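My job used to be cleaning kitchens. Now my job is cleaning kitchens with my hands full.

Tekell Home Services, which has tidied the houses of Plevton since before I had a bad knee, signed a contract with a company called Liapis last October. Under the contract, those of us who agree to it do part of each shift holding a pair of grippers, one in each hand, every movement recorded so that a robot can one day learn to put the cups away. We get five dollars an hour extra for it. I agreed straight away. I'd like to say I weighed the ethics, but I weighed the five dollars.

My opinion, which I've been asked for at several barbecues, is that the robot is the least interesting part of the arrangement. I haven't met it. It lives in Liapis's building across town and, by all reports, is still working on mugs. The interesting part is what happened to the rest of us once somebody wanted our work written down.

Take speed. For eleven years the whole art of my trade was doing four things at once. You wiped with the left, stacked with the right, nudged the drawer shut with a hip and kept an eye on the dog. None of that is welcome in a recording. The hip, especially, is not welcome. You pick up one thing, you carry it where it goes, you let go of it, and then you consider the next thing like a person choosing a melon. A counter I could clear in the time it takes a kettle to boil now takes me most of a radio program.

And the slowness does something to you. When you clean fast you never really decide anything. With two fingers a side and a whole crumpled snack bag to think about, I've found I hold firm views. Is a sponge behind a snack bag a sponge or is it rubbish? Does tape live in the kitchen, or is it only visiting? I have stood over other people's benches asking myself these questions at nine in the morning, on the clock, and I have to report that it's the nearest thing to being consulted I've had in my working life.
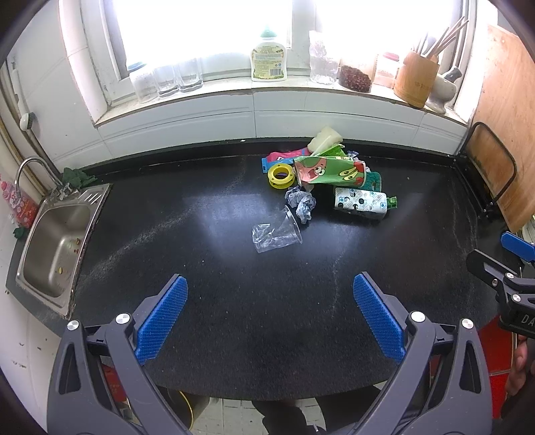
Tudur Pumphrey thinks I've gone soft. He told me at the van that being asked to show how you do a thing, very slowly, by people who'd like it done without you, has never been called consultation anywhere he's worked, and that the word he'd use was handover. He has refused the grippers from the start. He does his houses the old way, four things at once, and is home by two while I'm still negotiating with a dishcloth.

I've thought about his word a good deal. He may be right. I notice, though, that a handover usually comes with a date, and ours hasn't got one. Liapis gave us a slide at the start of the year with a number on it: 2383 recorded tidy-ups, from 188 homes, all ours. There was polite clapping. Then Magdalini Gavalas put her hand up and asked whether the machine could do a sink yet, and the young man said that sinks were a very rich environment. She wrote that down. She now says it to clients.

What bothers me more than the handover is the tidy-up money, by which I mean who gets it and how long it lasts. Tekell is paid by Liapis for every recording. We are paid by the hour. If I turn out to be good at this, and I'm vain enough to think I am, my goodness goes into the machine for keeps and comes back to me as five dollars, once. A plumber who wrote the textbook would see a few cents from each copy. I don't expect a royalty every time a robot picks up a plastic cup, but I'd like it explained to me why the idea is so funny, because it got a proper laugh at the staff meeting.

The other change is in who's considered skilled. Under the old system it was Senan Gallagher, who could turn a four-bedroom house over before lunch and never found a thing he couldn't get into a cupboard by leaning on the door. His recordings are apparently hopeless. They go past in a blur and finish with things in places no client would look. The star is Aled Trevor, whom we used to send to the small flats out of kindness. Aled is slow, and he is slow in the same way every time. Liapis adores him. He's been asked across to Dunduven to train the crew there, and has bought a jacket for it.

I'm pleased for Aled. I also think a workplace ought to be able to find out what its people are good at without a robot company having to point it out. Tekell had him for six years and thought of him as a scheduling problem.

So what would I ask for? A share of what each recording earns, for a start. A say in when the filming stops, and the right to go back to ordinary shifts without it being treated as a sulk. And the time allowance written into the roster, please, in ink, because at the moment the extra hour is a favour between me and the supervisor, and the client in the hallway with her car keys hasn't been told about it.

I'd also like to visit the robot. Grigoris Drakos went over with the paperwork and says you can stand behind a line and watch. I want to see whether it picks up my habits. I have a way of turning a jar so the label faces out, which I have never once been asked to do, and which I did in every house I recorded. If it's in there turning labels round, I'll want to talk about the five dollars again.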